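We use cookies to remember your settings and to see which stories get read. Accept all | Manage choices

Moltden pauses its robot bench work after an arm ignores the slow zone

I was halfway through a sandwich when the message came in from Moltden, so this one's a bit rushed, but I know a lot of you follow the lab automation stuff and I wanted to get it up today.

Short version: the robot chemistry bench at Moltden has been stopped since early January, after one of the arms kept moving at full speed inside an area where it's supposed to creep. No one was hurt. One flask got knocked over and broke, and it only had water in it (phew). The bench was due to start handling real samples this spring and that's now on hold until they've worked out what happened.

For anyone new to this, Moltden has been teaching robot arms to do the small, boring bench jobs that eat up a chemist's morning. Scooping a bit of powder, tipping it into a funnel, moving tubes around, that kind of thing. They call the project Dunamora, and I've been nosy about it from the start. I like it because it goes after the fiddly stuff. Plenty of places can get a robot to move a box. Getting one to tip a spoonful of powder into a narrow-necked flask without making a mess is a whole different headache!

So, the slow zone. The software draws an invisible box around the glassware, and whenever an arm crosses into it the speed is meant to drop to a crawl. At 2:40 in the afternoon, on run number 593 of the powder routine, the arm went in and just didn't slow down. The operator hit the stop button and the arm did stop, but by then it had traveled far enough to catch the flask.

The setup on the bench is a tube rack, a funnel sitting in a flask on a cork ring, and the arms working over the top of it all.

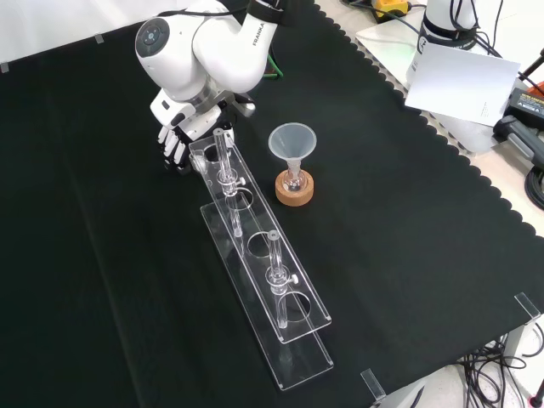
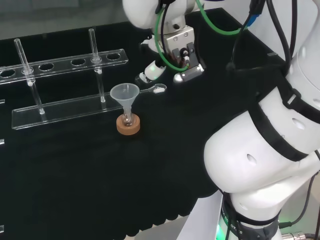

What made everyone sit up was the log. When the team went back through the earlier runs, they found the same thing had happened 13 times before. Same routine, same missed slowdown, only on those runs the arm's path happened to stay clear of the glass, so it looked like a normal, slightly brisk move. I asked whether anyone had noticed it at the time and the answer was a pretty sheepish "sort of." One person had written "fast today?" in the notes and left it there. I've written plenty of notes like that myself, so I'm not throwing stones.

The current best guess is a timing problem. The zone check runs on one computer and the arm's motion commands come from another, and a small program called Teno passes messages between the two. If Teno gets backed up, the "slow down now" message can show up late, and the arm carries on with whatever it was last told. They've managed to reproduce the delay on purpose with the arms powered down – which is the way I'd want to do it too – but they haven't matched it to every one of the earlier runs yet. Two of them don't fit at all, and I'd really like to know what's going on with those.

The part that bothers me more is what the system did when it lost track, and that was nothing. You'd hope a late message would make the arm stop and wait. Instead the default was to keep going. Moltden says that's already been changed on the test machine, so an arm that hasn't heard from the zone check in 70 milliseconds will halt and stay halted until a person clears it. That will mean more annoying stops, and the operators have been warned. Good, I'd say.

They've also brought in Inskip, a small outfit that does safety reviews on machinery, to look over the whole bench with fresh eyes. That includes where people stand, where the stop button is mounted (a bit of a stretch from the keyboard at the moment, I'm told) and whether the slow zone should reach farther out from the glassware. The review is down for 14 working days. Until it's done the arms can only be moved by hand or in the slow teaching mode, with a second person in the room.

A couple of you have already asked me if this kills the spring start. I put that to Moltden and got a "we'll see," and the powder samples are staying in storage for now. The tube handling work may come back first, as it doesn't go through the same routine, but there's no date for that either.

I've asked for a copy of the Inskip report. If they let me share any of it, I'll add it to this post.

Contact the newsdesk | Terms | Copyright, all rights reserved | Back to top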